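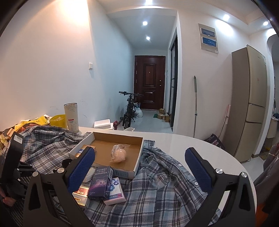

Section 7. Opening a Session on the Vostovix Results Console

This section covers the work between unlocking the results desk and the first whistle of the Betusden Games. It assumes that the console has been unpacked, that the scoreboard is on the wall, and that someone has found the power strip. If the scoreboard is still in its crate, go back to Section 4 and be quick about it.

The steps are the same at every venue except the Quintana Pool, which has its own notes at the end of the section, as it has its own everything.

Before you start

You will need:

- The console and its power supply
- The desk key (small, brass, usually in somebody's jacket)
- The start list for the session, printed
- The Vavow tablet app, signed in with the venue account
- A pen that works

Note: The printed start list is required even if the tablet is charged and behaving well. Referees like to draw arrows on things.

Powering up

1. Plug the scoreboard cable into the port marked BOARD. The port marked AUX is the same shape and will accept the cable happily. It will then do nothing for the rest of the afternoon.

2. Turn on the scoreboard first and wait for the row of dashes.

3. Turn on the console. The start screen shows the venue name in the top corner. Check that it is your venue. Consoles travel between halls during the week, and a console that spent yesterday at the judo will go on believing in judo until told otherwise.

4. If the venue name is wrong, press MENU, choose Venue, and pick the right one from the list. The console restarts. Let it.

Caution: Do not pull the plug during a restart. A console interrupted at this point comes back with the factory teams loaded, and the crowd will be introduced to HOME and VISITOR.

Loading the start list

5. On the tablet, open Vavow and tap Sessions. Find your session by its code. The code is printed at the top of your paper list.

6. Tap Send to Desk. A bar crosses the tablet screen. When it reaches the end, the console beeps.

7. On the console, press LIST and compare the names with the paper copy, line by line. Pay special attention to team abbreviations, accents and anyone who shares a last name with a teammate.

8. If a name is wrong, correct it in Vavow and send the list again. Do not correct it on the console keypad. The console will show your correction proudly on the scoreboard and leave the old spelling in the results file, where the athlete's parents will find it.

9. When the list matches, press LOCK. The light beside the key turns green.

Note: A locked list can still be changed for a withdrawal. Press WITHDRAW, choose the athlete, and enter the reason code from the referee's slip. Code 2 is medical. Code 4 is "did not report," which covers a good deal of human experience, including traffic.

Error 491

Sooner or later you will see the message "491: List mismatch." The console has received a list, but the number of entries differs from what the Games office has on file. The usual cause is a late entry approved by the office after the list was printed. The other usual cause is a team manager who was sure it had been approved.

If the message appears:

a. Write down the session code. The message clears itself when you press any key, including the one you lean on while looking for a pen.

b. Call the Games office on the desk phone and ask for entries. They will read you the current list.

c. If the office list is right, refresh Vavow by pulling down on the session page, then repeat steps 6 to 9.

d. If the office list is wrong, stay on the line until it has been fixed. "We'll look into it" is a pleasant phrase and has never opened a session.

Caution: Do not use Override to get past a 491. Override exists for power failures. A session opened this way has to be re-entered by hand after the last event, in the presence of the technical delegate, who would rather be at dinner.

Testing the clock and horn

10. Tell the announcer that you are about to test the horn. Then tell the officials. Then look for anybody on a ladder.

11. Press TEST. The clock counts down from a preset time and the horn sounds at zero.

12. Check that the scoreboard and the console reach zero together. A visible lag means the cable is loose at the scoreboard end. Push it in until it clicks.

13. Press RESET. The dashes return.

Note: The horn has two volume settings, Hall and Outdoor. Outdoor was designed for the rowing course. If you have selected it indoors, you will not need this manual to tell you.

Handing over to the referee

14. Show the referee the locked list and the reset clock. The referee signs the paper copy. This signature is what opens the session as far as the rules are concerned, whatever the screen says.

15. Put the signed copy in the desk folder. Do not put drinks on the desk folder.

16. Press OPEN SESSION. From now on, every key press is logged with the time, so this is a poor moment to let a curious relative have a turn.

Venue notes: Quintana Pool

The Quintana desk sits at the turn end, well within reach of the backstroke. Fit the clear cover over the keypad before the warm-up and leave it on until the pool is empty. The keys work through it, though they need a firmer push than you would think.

The touch pads connect to the rear panel, lane by lane. Connect them in lane order. The console accepts them in any order and assigns results accordingly, and there was a very happy swimmer in August who had to be spoken to afterward.

The Friday evening session at Quintana follows the diving. The diving runs late. Leave the console on and the list unlocked until the diving judges have left the deck, then start from step 5. If you lock early, the schedule clock keeps running and Vavow marks the whole session as delayed, with a small orange flag that every team manager can see and several will come over to discuss.

The desk phone at Quintana is on the wall behind the lane rope reel. It rings quietly. If you are waiting for a call from entries, stand next to it.

For closing a session and sending results to the Games office, see Section 8.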